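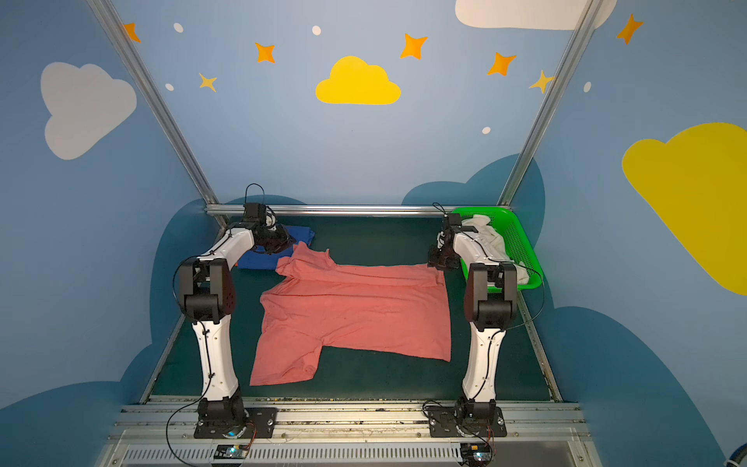

Laundry and Garment Folding Attendants
Clallov Textile Services, Nokport Facility

Clallov Textile Services invites applications for the position of Laundry and Garment Folding Attendant at its Nokport facility. The successful applicants will join the finishing department, where clean garments are sorted, smoothed, folded, and returned to residential and institutional customers.

Position summary

Attendants receive clean, dry clothing by the basket and prepare it for return. Most of the work concerns everyday items: T-shirts, sweatshirts, pajamas, children's clothing, towels, and pillowcases. Garments arrive crumpled from the dryers and must be laid out on the table, checked, folded to the house standard, and stacked by customer number. The department handles up to 2000 pieces per shift during the busy season.

The position reports to the shift supervisor of the finishing department. It is an hourly position of 32 hours per week. Applicants should indicate whether they prefer the early or the late shift. The early shift begins at 6:30 a.m. and the late shift begins at 1:00 p.m.

Duties and responsibilities

Attendants are expected to perform the following duties:

Empty one basket at a time and keep the contents of each customer order together until the order is closed.

Lay each T-shirt flat with the collar toward the back of the table, open both sleeves, and smooth the body of the shirt by hand before folding.

Fold shirts in thirds lengthwise and then in half, with the collar uppermost and the front print, if any, facing out.

Turn right side out any item that has come through the wash inside out, and fasten buttons and zippers where required by the customer's instructions.

Separate white garments from colored garments when stacking. Whites are wrapped apart from the rest of the order.

Inspect for stains, loose seams, missing buttons, and holes. Items in need of repair are tagged and placed on the mending shelf, and the tag number is entered on the order sheet.

Match socks and gloves. Unmatched items are returned to the customer in a separate bag and are not discarded.

Wipe down the table mat at the start and the end of each shift, and return empty baskets to the receiving area.

Attendants may also be assigned to the receiving counter or to the wrapping station for part of a shift.

Required qualifications

Applicants must be at least 18 years of age and legally authorized to work. They must be able to read customer order sheets and care labels in English and to write short notes on the order sheet. They must be able to stand for extended periods, with regular breaks, and to lift a full basket from floor level to table height.

No formal education is required. Good eyesight for detail, with or without correction, is necessary for the inspection of seams and stains.

Preferred qualifications

Preference will be given to applicants with previous experience in a laundry, a hotel linen room, a clothing store, or a school or hospital uniform room. Familiarity with common fabrics and their care is an advantage. Applicants who can carry out simple hand mending should mention this in the application, as the department also maintains a short list of attendants who are called on for repair work at a higher hourly rate.

Training

New attendants complete 12 paid training sessions before they are assigned to a regular table. The sessions follow the Vukia folding manual, which is used throughout the department and will be issued to each trainee on the first day. Training begins with T-shirts and towels and moves on to fitted sheets, collared shirts, and knitwear. Trainees are assessed on the neatness and consistency of their folding. Speed is not assessed during the training period.

Compensation and benefits

The hourly rate is set according to the current Clallov wage schedule, a copy of which will be supplied to all applicants invited to interview. Attendants who complete the training period receive a single payment of $900 with the first regular paycheck. Benefits include paid leave, a laundry allowance for personal and household items, work aprons, and an annual allowance for shoes. Free parking is available behind the building, and the Eide Street bus stops at the main gate.

How to apply

Applicants should submit a letter of interest, a current résumé or a written list of previous employment, and the names and telephone numbers of two references. Applications may be delivered to the front office of the Nokport facility or mailed to the attention of the Personnel Office. Application forms are available at the front office for those who do not have a résumé.

Applicants selected for interview will be asked to complete a short practical exercise consisting of one basket of mixed garments. Comfortable clothing is recommended. Rings and bracelets should be removed before the exercise to avoid snagging delicate fabrics.

Applications will be reviewed as they are received, and the positions will remain open until filled. Interviews are expected to begin in January. Applicants who require an accommodation for the interview or the practical exercise should notify the Personnel Office when submitting their materials.

Clallov Textile Services is an equal opportunity employer.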